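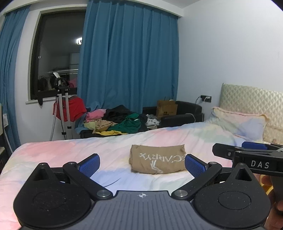 Posted to the Nullwood users list, July, 16:40
From: the Drarnville tooling desk

Replying to the question from earlier this week about gaps in the gripper opening signal. I have kept the relevant part of the original below and cut the rest.

> We are replaying bimanual folding episodes through Nullwood and the
> opening width for one hand drops out for short stretches, then comes
> back at a different value. The pose track for the same hand looks fine
> throughout. We had been filling the gaps with straight-line
> interpolation, but the policy we trained on that data lets go too early
> when it reaches the end of a fold. Is this a problem with the reader, or
> is it in our recordings? Also, is there a recommended maximum gap
> length before we throw an episode away?
>
> We are on the Wuisan branch, with default settings apart from the
> output folder.

Short answer: it is mostly the reader, and the defaults on the Wuisan branch make it worse. There is a setting you can change today and a proper fix waiting for review.

The longer version. Nullwood works out the opening width from the wrist view by finding the two fingers and measuring between them. When it loses one finger it marks the width as missing, which is fair enough. The trouble is what it does when the finger comes back. On the Wuisan branch the smoothing filter is restarted at that point, and it starts from the last good value held in the buffer, which may belong to a different part of the motion. So you get a jump, then a slow drift towards the true width. If you interpolate across the gap and keep the drift, you have taught the policy a slow opening that never took place.

We saw the same thing on our own cloth set. Out of 1566 episodes, 782 had at least one dropout in one hand or the other. I had expected a much smaller share. Most are short. The bad ones bunch up where the two hands come close together over the item, because the second gripper comes into the first one's view and the finger finder locks on to the wrong blue pad. It reports high confidence when it does this, so raising the confidence threshold won't help. I spent most of a morning finding that out.

What you can do now:

1. Set width_restart to "fresh" in the reader config. This throws away the buffer after a gap. You will lose a few more samples on each side, but the drift goes.

2. Turn on side_check. It rejects any finger found on the wrong side of the central plate for the hand being processed. It is off by default because it broke an older mount that we no longer support.

3. Re-export. Don't try to patch existing exports, as the missing flags were dropped when they were written and you cannot tell the filled samples from the real ones.

On the maximum gap, there isn't an official figure. We use 18 samples. Anything up to that is filled by holding the last value, not by a straight line, and anything over it splits the episode in two. Holding is cruder but for folding it is nearer the truth – people tend to keep a steady pinch and then open quickly. If your task involves slow, graded opening you may want something else. We tried a limit of 23 as well and began to see early release again in replay, though that was on one item type only, so please don't read too much into it.

One more thing to look at before you blame the reader for everything. Patterned bedding and piles of clothes in the background give the finder more to be confused by. We have not measured this properly. If you have episodes on a plain surface and others on a busy one, comparing dropout between the two would be useful to us, and I would be glad to have the numbers even if they show nothing.

The proper fix moves the restart logic out of the filter and keeps the missing flags all the way to the export. It also writes a per-hand dropout figure into the episode summary, so you can sort on it. It has been tested against Zerex exports and our own, but not against anything recorded at mixed frame rates. If you have such data and can try it, reply on the list and I will send the patch. Please include your config file when you do – the last few reports came without one and I had to guess.

The default for side_check will change in the next release unless somebody here still needs the old mount. Speak up if so.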